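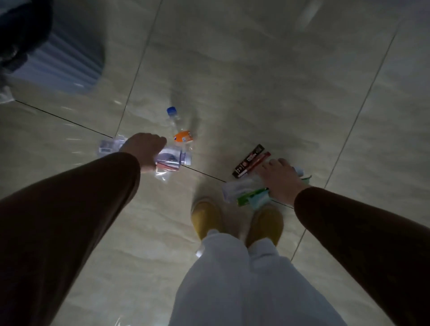

Plarville tenants told to sort packaging at home as pickup is cut back

Residents of the Hikwood apartments in Plarville have until the end of June to start sorting their household packaging before it leaves the front door, under a plan that managing firm Wragg says will cut the building's trash bill. Whether it will is another matter.

The notice that went under doors this month asks each household to separate drink bottles, soft plastic, paper and everything else. Mixed bags will be left in the hallway with a tag on them. The shared bins behind the building, which took anything, are going away.

Wragg puts the hauling cost at $699 a month and says the new arrangement with Utuvell, a recycling pickup service, will be "significantly lower." It did not give a figure when asked. It also would not say if any savings would show up in the rent for the building's 78 units.

The trouble with the plan becomes plain once a household's packaging is spread out on a tile floor and somebody has to decide what goes where. Bottles are easy enough, until you get to the labels. The notice says to remove them. It also says, two paragraphs later, that labels are fine.

Plastic bags are worse. Clear bags count as soft plastic, according to Utuvell's leaflet, but only if they are empty and clean. Colored bags are not mentioned. Shipping mailers – probably the fastest growing part of anyone's trash – are listed under soft plastic on the front of the leaflet and under "everything else" on the back, if they have a paper address label stuck on. Most of them do. 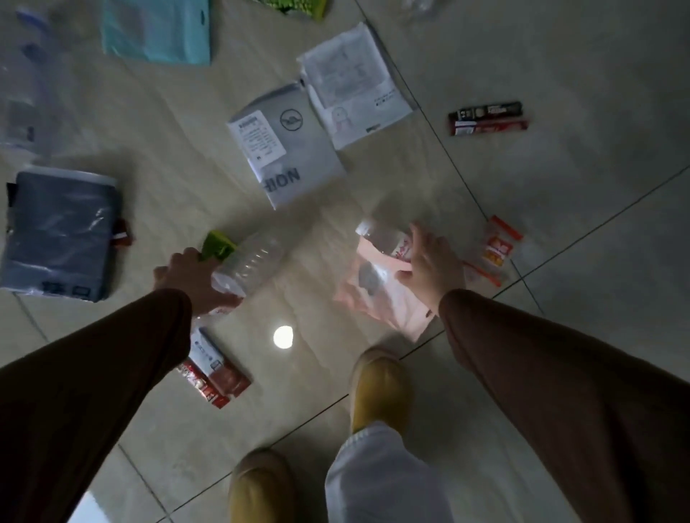 Bottles, bags, a shipping mailer and snack packets during a floor sort.

Snack packets do not get a category of their own. Utuvell said by email that they belong with general trash, and that a corrected leaflet is being printed. The first print run was 1000 copies, so the uncorrected version is likely to be stuck on refrigerators for a while yet.

Then there is the question of where all this sorting is supposed to happen. The notice recommends keeping four containers in the kitchen. Several tenants who answered our questions said they had no room for a second one and would be using the floor. One said she set aside an evening for it and spent most of that time reading the leaflet.

Plarville has been here before. A similar program at another Wragg building was dropped after 2 months, with the company blaming low participation. Tenants there said the pickups stopped coming. Wragg disputes that but did not provide a pickup schedule for the period.

The company says it will review the Hikwood program in the fall. It has not said what it will be measuring.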